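Two weeks with the Wostden teardown kit

I run a small computer recycling workshop, and last month we took a Wostden kit on trial. It's a pair of fingers, a fixture plate and a program called Jaidee that you set up on the arm you've already got. We get through 2000 desktops a year and my wrists have had enough, so I was quite keen! I took plenty of pictures and these are my favourites.

Slim fingers were my main reason for asking for a trial. Our old Drirnov ones were far too chunky to go anywhere near memory slots, and these two go in side by side over the ends with the processor off to their left.
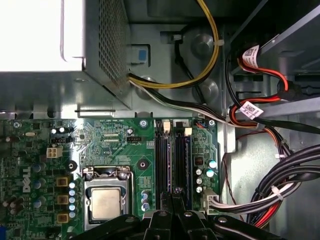
Around the power supply

I thought the long finger would be a nuisance in a full case, with the power leads and the drive bay so close. It's a lovely thin thing, though, and all those little holes along it keep the weight down (or so the leaflet says). The spare set costs 69 pounds, which I can live with.
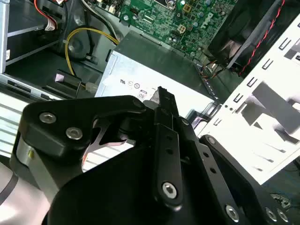
Jaidee took me most of a Tuesday to learn, mind you. The menus are a bit of a muddle and I rang Chutima Saengthong at Wostden more than once – she was very patient with me. Once you've saved a case model you can call it up again in a couple of taps, and that bit I really do like.

The whole bench

We lay the towers on their side with the panel off, and the dark grey plate sits next to them on the slats. It's 3D-printed, with raised holders for the parts, and I'd love a second one. 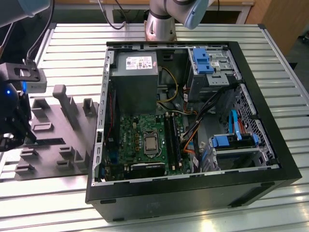 Wustel do a cheaper kit, but you only get 30 days of phone help with it and I'd have used that up in no time. We're keeping the Wostden one. I've asked for a longer lead and a printed manual, and I'll add more pictures when we start on the small form factor cases.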